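Katus visual timer, five months on
Posted 2021-12-16

I said in October that I'd write something proper about the Katus timer, so I'm doing it now while the boy is at school and before I get stuck into the shopping.

It's a round timer with a coloured disc that shrinks as the time runs out. Our son is autistic and can't make sense of "ten more minutes", but he can see that there is only a thin slice left. We paid £18 for it, second-hand, from another family at Brevport. I'd been looking at the Farkas one as well, which has lights and a voice. The voice put me off.

What it does well: the disc is easy to see from across the kitchen, the dial is stiff enough that he can't cheat by leaning on it, and it makes almost no ticking sound. He has started fetching it himself before teeth and before shoes. Getting out of the bath is still a battle, timer or no timer.

What it does badly: the alarm. There are two settings, loud and off. We use off, so I have to be watching when it gets to the end. The battery cover needs a tiny screwdriver, and the stand at the back came loose in the second week and has been glued twice.

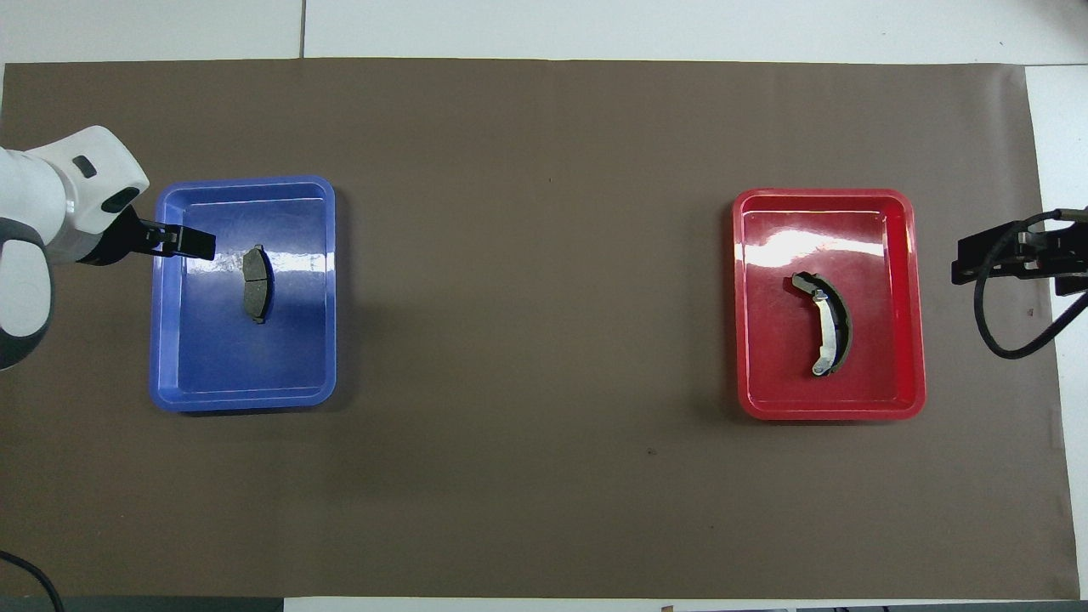

Bianka Fülöp: We've got the same one and I stuck two layers of tape over the speaker holes. It takes the edge off and my daughter doesn't jump any more. Did yours come with the activity cards? Ours didn't and I wondered if they were worth getting.

No cards with ours, Bianka, but I borrowed a set from school for a week. They're nice and thick, though half of them were for things we never do. I went back to drawing my own. I'll try the tape.
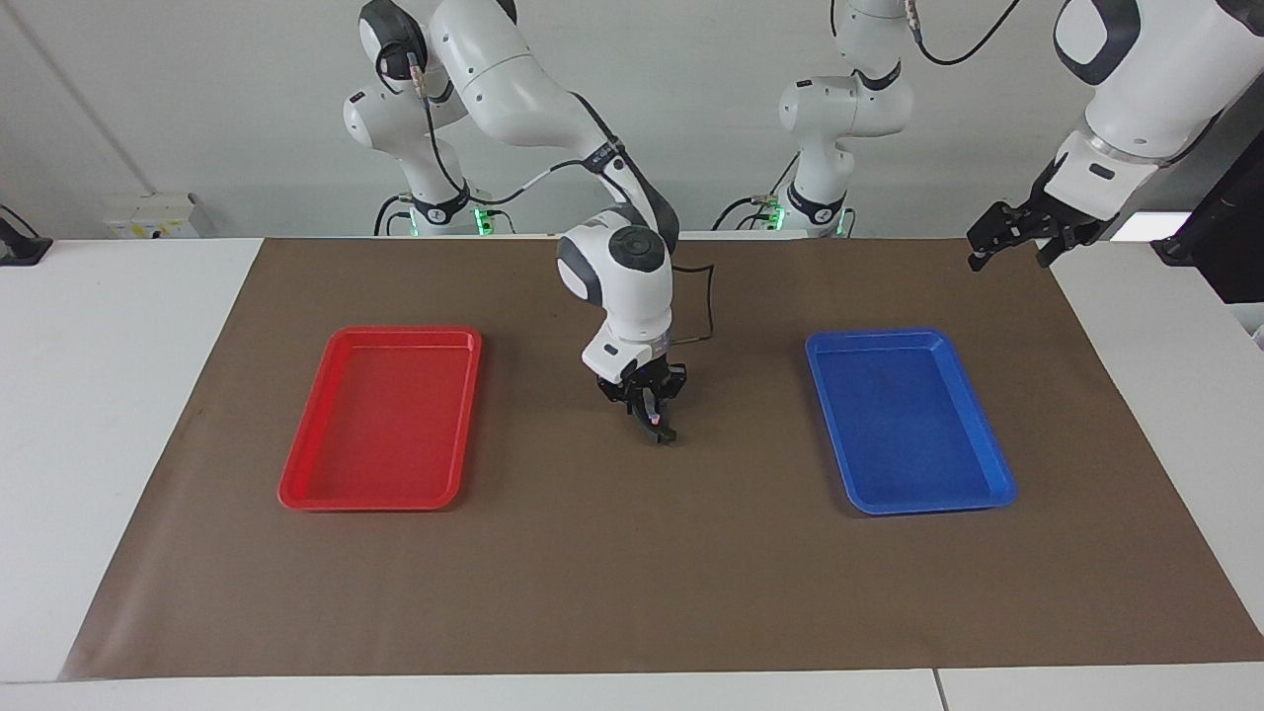 The timer works best for us when there's a job to go with it. Ten minutes of sorting socks or pencils goes down far better than ten minutes of waiting. I set the job out before I turn the dial, and he needs to see where it starts and stops. A shallow tray with a raised rim does that nicely, and I'd pick a plain bright one like that red one over anything with a pattern. Once the disc has gone, the tray goes away too, finished or not.

Would I buy it again? Yes at the price we paid, and probably at full price if they sorted the alarm. Don't bother with the carry case - the zip went on ours before we'd taken it anywhere.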